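Setting Up Your Drudside Tabletop Fan

Welcome, and thank you for bringing a Drudside home! Do take your time with these steps — there's no hurry at all.

1. Pick a flat, sturdy table with plenty of open space on every side. 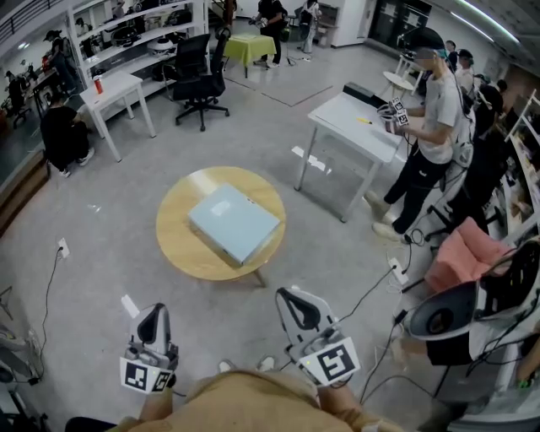

2. Slide the base onto the post until you hear it click, then turn the collar to the right.

Note: A little stiffness in the collar is normal when it's new.
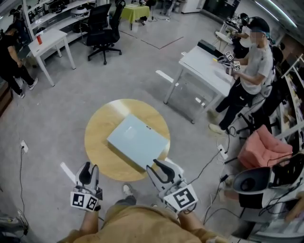
Once the collar is snug, fit the rear guard and tighten its 2 screws by hand.

3. Press the blade onto the shaft, flat side facing you,
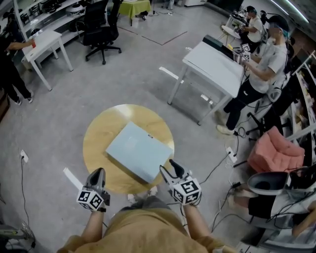

and snap the front guard over it, working your way slowly around the rim.

Caution: Never plug in the fan with either guard off.

4. Plug it in and choose speed 1, 2 or 3.

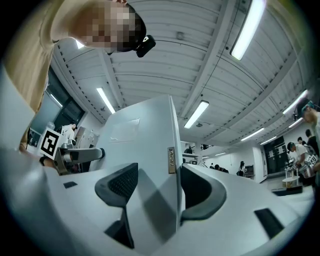

Let it run on the lowest speed for a few minutes before you go any higher.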